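The **Flerero Course** is a one-semester student project in robot manipulation taught at the Meinecke Institute, a small technical college. Students program a robot arm to handle ordinary household items on a tabletop. It is known on campus as "the gift class," a name the department has tried to retire twice.

## Background

The course was started by Leonie Wegener, who had grown tired of watching students stack identical foam cubes. Her first syllabus banned cubes outright and required that every work surface have a pattern on it. The ban has held, apart from one dispute over whether a bar of soap counted.

Enrollment is limited to 12 students, who work in pairs and share one arm. Booking disputes are frequent and are described in the course handbook as "a form of scheduling practice."

## Workspace

The task table is covered with a printed cloth of a pine forest at sunset, chosen by a student vote that Wegener has called binding but regrettable. The busy print makes life harder for vision software, which in early weeks tends to take a strong interest in the trees. A standard layout puts a pink gift box tied with a thin ribbon on the right and a small clear jar with a black lid on the left, with plenty of sunset between them.

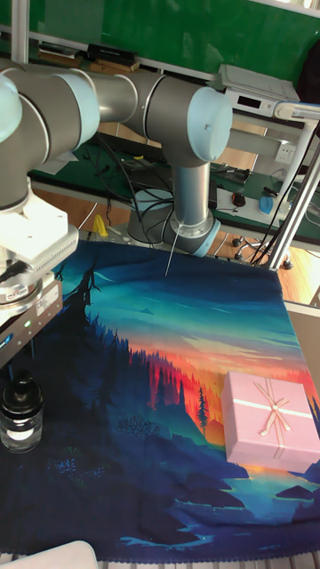 ## Tasks and grading

The semester is built around 8 graded tasks, starting with moving the arm to a named point above the cloth and stopping there. Stopping is graded separately. Later tasks involve approaching an object, gripping it, and setting it down in a marked zone without dragging the forest along.

The gift box is considered the harder of the two objects. Squeezed too firmly it dents, and a dented box costs the pair points and a trip to the stationery store. The bow adds its own trouble, as it gives software a tempting but useless place to grab.

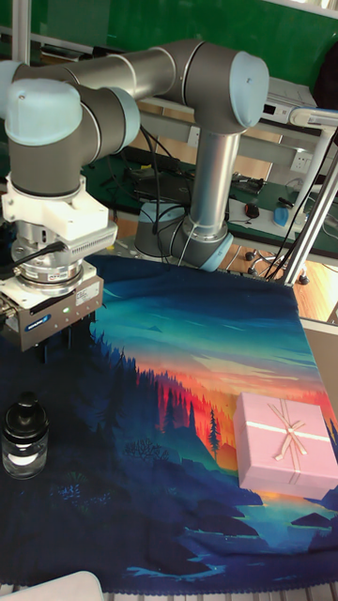

A passing grade requires 88 points, counting a written log of every failed attempt. Wolfram Fröhlich, who took over the grading in the course's third year, is said to read the logs more closely than the code. One pair earned full marks for a log that ran to 19 pages and ended with the word "cloth."

## Software

Students write their programs in Guvar, an in-house toolkit maintained by former students when they have time - mostly in October, before the first deadline. Its error messages are brief. An older toolkit, Flokside, is still installed on one machine and still preferred by students who have never had to update it.

## Common questions

The department's course page keeps a short list of questions from applicants.

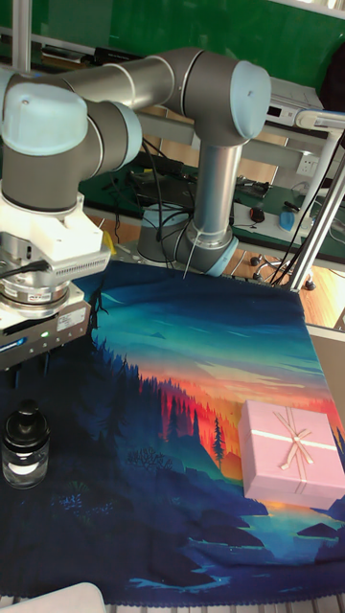
**Do students need programming experience before they enroll?**

One introductory programming course is required, in any language. Experience with robots is not expected, and the first two weeks cover safe operation of the arm, including where to find the stop button and when to use it.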